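Support Portal > Hand-Held Capture > Closed tickets

Ticket 181: Right gripper pose drops out during two-handed napkin task
Product: Pendow hand-held gripper pair, capture software release 7
Site: Rusatano, upper level
Status: Closed, fix confirmed
Priority: Normal
Opened: October 20, 2025

Problem as reported

We are recording demonstrations for a two-handed tabletop task. The operator holds one gripper in each hand, picks up a crumpled napkin with the right, passes it to the left, and puts it down again on the near side of the table. The recordings are used to train a policy for our Ivo arms.

Since the update to release 7, the right gripper loses its pose partway through the handover. The log shows "R_POSE stale" and then the track jumps. The jump is 90 mm in the worst recording. The left gripper is fine in the same recordings. Jaw width is logged correctly on both sides the whole time, so we don't think it is the radio link.

Already tried:
Restarted the capture software, no change.
Swapped the batteries between left and right, no change.
Charged both grippers overnight, no change.
Reinstalled release 7, no change.

Reply 1, support

Please send the session log and the calibration file for both grippers. Also confirm:

1. Which marker cube is on which gripper. The ID is printed in the setup screen under Devices.
2. Whether either cube has been removed since the last calibration.
3. Whether the fault appears when the right gripper is held still over the table for a full minute.

Reply 2, customer

Files attached. Both cubes were taken off for cleaning before the update. The IDs in the setup screen match the labels in our notes. Holding still: no fault. Moving slowly with the jaws pointing at the table: no fault. It only shows up when the wrist is rolled and the two grippers come close together.

The view from the left gripper's camera, with the right one raised beside it:

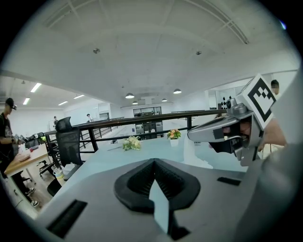 Reply 3, support

The calibration file for the right gripper has an older timestamp than the cube seating check, so the software is using an offset measured before the cube was removed. With the jaws pointing down, the error is small and the filter hides it. When the wrist rolls, the cube faces give poses that disagree with each other, the filter rejects them, and the pose goes stale. Release 7 has a tighter rejection limit than the release before it, which would explain why you only see it now.

There may be a second cause. In the handover segment of your log, the headset camera finds only one face of the right cube for long stretches. One face is enough to get a pose, but it is a noisy one at a shallow angle.

Please do the following in order and report after each step.

Step 1. Reseat the right cube. Loosen the mount, press the cube down fully, and tighten again. It must not rock when pushed with a thumb.

Step 2. Run Calibrate > Cube offset for the right gripper. Turn it slowly through all the positions the wizard asks for. Residual should be under 1 mm.

Step 3. Repeat step 2 for the left gripper. It has not shown the fault, but its cube was removed too.

Step 4. Record a short session with no object. Bring the grippers together over the table and roll each wrist both ways.

Step 5. If the pose still drops, change the handover so that the operator keeps both grippers lower and farther forward, with the cubes in view of the headset.

Reply 4, customer

Step 1 done. The right cube did rock slightly. The mount had been tightened with the cube sitting high on one side.

Step 2 done, residual 0.4 mm. The first attempt failed with "insufficient views" because it was turned too fast.

Step 3 done, residual 0.3 mm.

Step 4: better. No jumps. One stale warning remained, at the moment the right cube passed behind the left gripper as seen from the headset.

Step 5: starting position changed. The operator now begins each take standing square to the table, with both grippers just short of the near edge and the napkin in the middle of the tabletop. 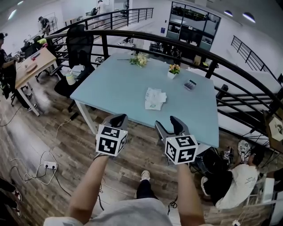
From there we recorded 11 takes of the full task. No stale warnings on either side. The handover is done lower than before and with less wrist roll, and the operator says it is not harder to do. We deleted the earlier takes that had jumps in them and kept the ones where only the left gripper was used.

One question. Can the recordings made between the cleaning and this fix be repaired with the new offset, or do we have to record them again?

Reply 5, support

No. The old offset can be replaced in the file, but the cube was loose, so the error was not constant within a take. The left-only takes can be reprocessed if the left cube was firmly seated. Use Tools > Reprocess and select the new left calibration.

A warning for calibration files older than the last cube seating check has been requested from the software team (internal reference Hellström). It is planned for December.

Reply 6, customer

Left-only takes reprocessed, all passed the check. Please close.

Resolution

Cause: right marker cube not fully seated after cleaning, outdated cube offset in use. Cube partly hidden from the headset during handover.
Fix: cube reseated, both grippers recalibrated, handover moved lower.
Related: "insufficient views" during cube offset calibration; R_POSE and L_POSE warning list.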